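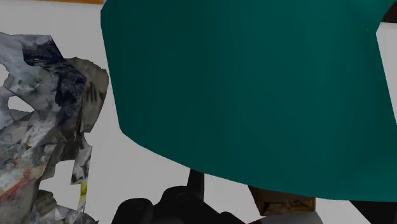

A visit to Flokelora, or how a robot can be wrong about a bag

In February I had the possibility to visit Flokelora, a company which makes software for picking robots. I work in a small warehouse that sends out spare parts, and we are thinking of buying one robot arm for the night hours. My boss sent me because I ask many questions. I had expected to see fast machines and to hear how good everything is. Instead, most of the afternoon was spent on one failure, and for me it was the most useful part. The item which made the trouble was a scanned one, put in the simulator together with simple objects. On the left it is all torn pieces and sharp edges, with holes where you see the pale surface behind, and the big green object next to it is completely smooth. I would not have been able to say what the scanned thing was supposed to be. It was a soft bag, I was told, with tools in it.

Our guide was Theerawat Sukprasert, who is responsible for testing. He was very patient with our group, also with me. He told the story from the beginning and did not try to make it smaller than it was.

The customer was a distributor called Skusitz. They wanted a robot to take mixed goods out of trays and put them on a belt. Flokelora trained the picking program mostly in simulation, because in simulation you can drop a thing many times without paying for it. They had 281 models of products. Most were made by hand or came from the drawings of the producer. The last 29 were scanned in a hurry with a scanner from Kumura, and these were soft or shiny things that are difficult to scan. Nobody looked at all of them afterwards. There was an automatic check, but it only looked if the file could be opened and if the size was sensible. A model full of holes passed this check without any problem.

In the simulation the robot learned that a hole is a very nice place to put a finger. The finger goes in, closes on an edge and lifts. The success rate for the bag was better than for many boxes, and this should have been a warning, Mr Sukprasert said. On the real line there was of course no hole. The arm pushed the finger down into a full bag, and in the bag was a hard tool. The first time, the arm stopped with a force alarm, as it should. Somebody cleared the alarm and started again. After some more stops, the force limit was set higher so that the line could go on through the night. Then a finger broke, and a piece of it flew over the low side of the cell and landed in the walkway.

No person was hurt. A colleague had been standing in that walkway ten minutes earlier to change a label roll.

I asked who was allowed to change the limit. The answer was that the shift password allowed it, and the password was written on the cabinet. I did not laugh, because in our warehouse we have such a paper also.

After the coffee we went to the test hall, where Ermira Vidmar showed us the cell which they have built again after the accident. It has a closed side now, up to 200 centimetres, and a door that must be locked before the arm can move. We had to stay behind a yellow line and wear glasses. She put a bag with tools in the tray and the arm, a model from Han, came down slowly, touched the bag, went up and tried from the other side. The second time it had the bag by the handle. It was quite slow. One man from our group said that his people would be faster, and she agreed with him.

She then explained what is different in the work. Every scanned model is now opened by a person and turned around before it goes into training. They have a list of 52 points for a new product, and I was allowed to read it but not to take it home. Some points I have remembered:

The model must be closed, without holes the real product does not have.
If a product can change its form, it must be tried on the real arm before the customer gets it.
A force alarm that comes two times on the same product takes this product out of the program until the morning.
The force limit can only be changed by two persons together, and the reason is written down.

The third point was discussed a lot. A visitor who has a night shift of one person wanted to know where the product should go in the meantime. It goes to a side belt and waits there, and the customer must accept this in the contract. Skusitz accepted it, but only after a long talk about the price.

I missed one thing. We did not hear anything from the people who work at the line at Skusitz. I would have liked to know if somebody there had said that the arm behaved strangely, and to whom. Mr Sukprasert said it was a fair question and that he has only the alarm log, where no such thing is written.

The visit started at 13:00 and finished a little before five. If you go there, take warm clothes for the test hall, and ask to see the log, they will show it. We have not decided about our robot yet. The paper with the password I have taken down the next morning.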